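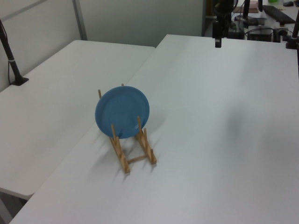
A blue plate in the wooden rack on the practice table.

Robots in the Dish Room: Your Questions
Updated 30th August

Since the staff newsletter mentioned robot arms, the dish room inbox at Brovorside has been filling up, and we love it. Keep the questions coming! These are the ones we hear most, from dish room crew, servers, and a few curious people in accounts.

What is the project, in a nutshell?
We're teaching robot arms to rack plates. The work goes by the name Redberg (after the old Redberg kitchen, where the first dish room was). Right now everything happens at the practice tables upstairs. Two arms are planned for the dish room itself, one at each end of the clean side.

Why plates? Why not pots, or the floor?
Plates are what we have the most of. A full banquet night at Holler Hall sends 688 plates through the window, and every one gets picked up, turned, and stood in a rack by hand. Anyone who has done that shift knows what the wrists feel like the next morning. Pots come in every shape under the sun and the crew is very good at them, so pots stay with people. Floors too, sorry!

Is my job going away?
No. The staffing plan for the dish room has the same number of positions on it as last year, and you can read it in the binder by the time clock. What changes is what's in the shift. There will be less standing at the racks and more moving around: scraping and sorting, checking plates, keeping the arms supplied, handling glassware and pots. If that sounds better to you, great. If you liked racking (some of you do, we know who you are), tell us and we'll figure out a split.

Do I have to learn to code?
Nope. You'll learn to start an arm, pause it, clear a plate it's having trouble with, and change the finger pads. Training is two half-days, paid at your regular rate, and it's scheduled inside your normal hours. Several people who swore they were hopeless with computers came through the July session and are now correcting the rest of us.

How does it hold a plate without breaking it?
Grip was the part the crew helped with most, and it's our favorite thing to talk about. Experienced hands go for the edge and let the plate hang at a slant, so it's already lined up with the gap it's going into. The arm does the same thing: the gripper pinches the plate by its upper rim and carries it over the rack steeply tilted, with the low edge leading toward the pegs. We had been trying a flat carry with a big turn at the end until a night-shift racker watched for a minute and told us to start with the tilt. It was such an improvement that we redid the whole routine that week. 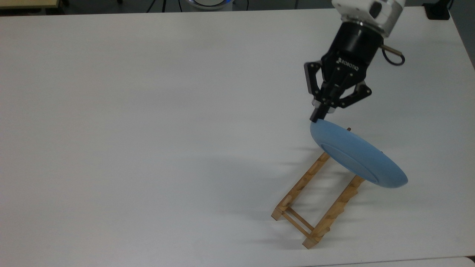 Racks came up a lot in the crew survey, so let's take those next. Practice runs use a small one, and you won't be seeing it downstairs, where the big racks stay exactly as they are. A little wooden rack is handy for practice all the same, with its two long rails and upright pegs making narrow slots, and you can swing it around on the table to see how the arm copes with a new angle. We do plenty of that. Racks in a real dish room never get set down straight, and we'd be kidding ourselves to practice as if they did.

Will it be faster than we are?
Not than the good ones among you, no. A quick racker beats it easily over ten minutes. The arm's strength is that it keeps the same pace at midnight. The goal we've set for each arm is 900 plates over an evening, with a person nearby who is doing something else.

Is it safe to work beside?
The arms move slowly when someone is close, and there is a stop button on each side of the station that anyone may press at any time. You will never be asked to explain why you pressed it. Please don't reach into a rack while an arm is lowering a plate, and keep apron strings tied.

What happens to the plates it drops?
They go in the breakage log under the arm's own column. Nothing it breaks counts toward a crew's total.

Is anyone recording us?
The cameras are there to find plates and racks. Footage isn't used for timekeeping or reviews, and supervisors don't have access to it. The written policy is in the same binder as the staffing plan.

Can I come see it?
Yes please! Come up to the Noguchi Room any afternoon between lunch and dinner service. Bring opinions about how plates should be stacked. If you want to bring your whole shift, send a note first so we can clear some space.

Who do I write to?
Drop a card in the box by the time clock, or use the dish room inbox. Cards can be anonymous. We read them all on Redberg meeting days and add the answers to this page.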